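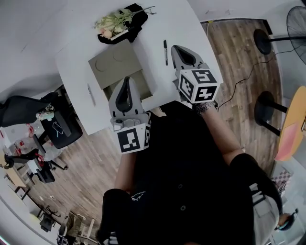
Tarnen Opens Its Gift Box Workshop to the Neighborhood

Spring sessions in the Wonness studio invite beginners to fold, fill and finish a keepsake box of their own

WONNESS – Tarnen, the small maker of keepsake boxes and dried flower bundles, is very happy to announce that its packing studio will open to the public this April for a season of unhurried, hands-on gift box workshops. Each session seats a small group at the same white table where the shop's own orders are put together, and everyone goes home with a finished box, a bundle of dried flowers and, we hope, a few ideas for the next birthday or housewarming on the calendar.

The idea grew out of questions we hear at the counter nearly every day. Customers wanted to know how we keep the stems from snapping, how tightly to tie a bundle and what on earth to do with a nice box once the present has come out of it. We found ourselves giving little lessons between sales, and after a while it seemed friendlier to pull up some stools and do it properly.

Sessions run for two hours, starting at 10 a.m., with a second group in the afternoon when there is enough interest. The first half is given over to the box itself: choosing a flat cardboard style in one of our muted greens or grays, easing the lid open without creasing it and lining the inside. After a short break for tea, the group moves on to the flowers, which this season lean toward pale greens with a touch of pink here and there. Fabric pouches are available for anyone who prefers a softer wrapping, and there are marker pens on hand for names and notes.

A place costs $34, or $68 for two people booking together, with all materials included. Tarnen has planned 74 places for the opening month, and we would gently suggest writing early if you have a particular time in mind. Children are welcome alongside a grown-up.

The boxes and pouches come from Allel, and the flowers are dried and bundled by Tokarz, whose stems have been a fixture in our shop from the very beginning. Both have been generous with their time as well as their stock – Tokarz will also be supplying loose stems so guests can practice before they commit to a final arrangement. To mark the opening, Tarnen will give away up to 1000 small gift tags over the course of the season, free to anyone who stops in, workshop or no workshop.

Bookings are taken in person at the Tarnen shop in Wonness or through the workshop page on our website. Members of the press who would like to sit in on a session are warmly invited to get in touch through the same page.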